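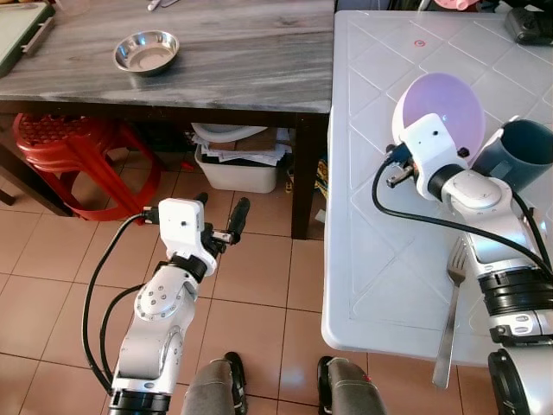
Visite de la conserverie Molefe, à Nirkcombe

Le rendez-vous était fixé à 9 heures devant le portail du bas, celui qui donne sur la rivière. Nous étions 18 inscrits, presque tous du club de jardinage, plus deux retraités de la minoterie Ruker qui voulaient voir les anciens autoclaves. Le car s'est garé sur le quai de chargement, ce qui nous a valu une remarque du gardien, et il a fallu attendre que le chauffeur revienne avec ses clés.

La conserverie traite surtout des haricots verts, des petits pois et, à partir de la fin août, des tomates. En juin, seule la ligne des petits pois tourne. Les camions arrivent des champs toutes les deux heures pendant la journée et la consigne est de ne pas laisser attendre un chargement. Passé un certain délai, les pois durcissent et sont déclassés. Ils partent alors en purée ou en alimentation animale.

Shengli Jiang, responsable de la production, nous a guidés pendant toute la matinée. Il a commencé par la réception, où un échantillon de chaque camion est passé au tendéromètre. L'appareil mesure la force nécessaire pour écraser les grains, et le prix payé au producteur dépend directement du chiffre obtenu. Un membre du groupe qui a livré ici dans sa jeunesse a raconté que les discussions à ce poste pouvaient durer longtemps. Monsieur Jiang a répondu que le ticket était maintenant imprimé devant le chauffeur et qu'il y avait moins de contestations.

Viennent ensuite le lavage, le tri par calibre et le blanchiment. C'est la partie la plus bruyante de l'usine, et on n'entend pas grand-chose aux explications malgré le micro. J'ai noté que l'eau de lavage est filtrée puis réutilisée en tête de ligne. Pour le reste, il faudrait demander la brochure, qui était épuisée à l'accueil.

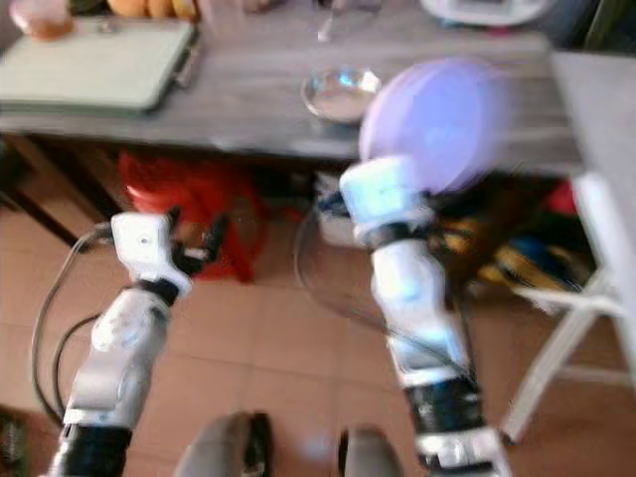
L'atelier de stérilisation se trouve dans le bâtiment de brique, le plus ancien du site. Les autoclaves verticaux que nos deux amis de chez Ruker espéraient voir ne servent plus, mais il en reste 2 contre le mur du fond, avec leurs manomètres d'origine. Les boîtes passent aujourd'hui dans des appareils horizontaux, par paniers de 1040. Le cycle complet, montée en température et refroidissement compris, varie selon le format de la boîte. Les registres papier sont conservés dans une armoire à l'entrée – on nous a laissé feuilleter l'un des plus anciens, tenu à l'encre violette.

La visite s'est terminée par l'étiquetage. L'usine travaille sous sa propre marque et pour plusieurs distributeurs, dont Vomik, qui prend surtout le grand format pour les cantines. Les boîtes sont stockées nues et ne reçoivent leur étiquette qu'au moment de la commande. Plusieurs personnes ont demandé si le contenu était le même d'une marque à l'autre. La réponse a été que le calibre et la quantité de sel changent selon le cahier des charges, mais que les champs sont les mêmes.

Une dégustation était prévue dans la salle du personnel : petits pois extra-fins, petits pois moyens, et une macédoine de l'an dernier. Les avis étaient partagés, avec une légère préférence pour les moyens, qui ont plus de goût.

Côté pratique, la visite dure deux heures et demie et se fait debout, avec deux escaliers métalliques assez raides. Les chaussures fermées sont obligatoires, la charlotte et la blouse sont prêtées. Les groupes sont limités à 30 personnes. La boutique ferme à midi, et ceux qui voulaient des conserves à prix d'usine ont dû se dépêcher. Le carton de macédoine vaut le détour, les confitures viennent d'ailleurs et sont au même prix qu'en magasin.

Prochaine sortie du club en septembre, sans doute à la pépinière. Les inscriptions se font auprès du secrétariat, comme d'habitude.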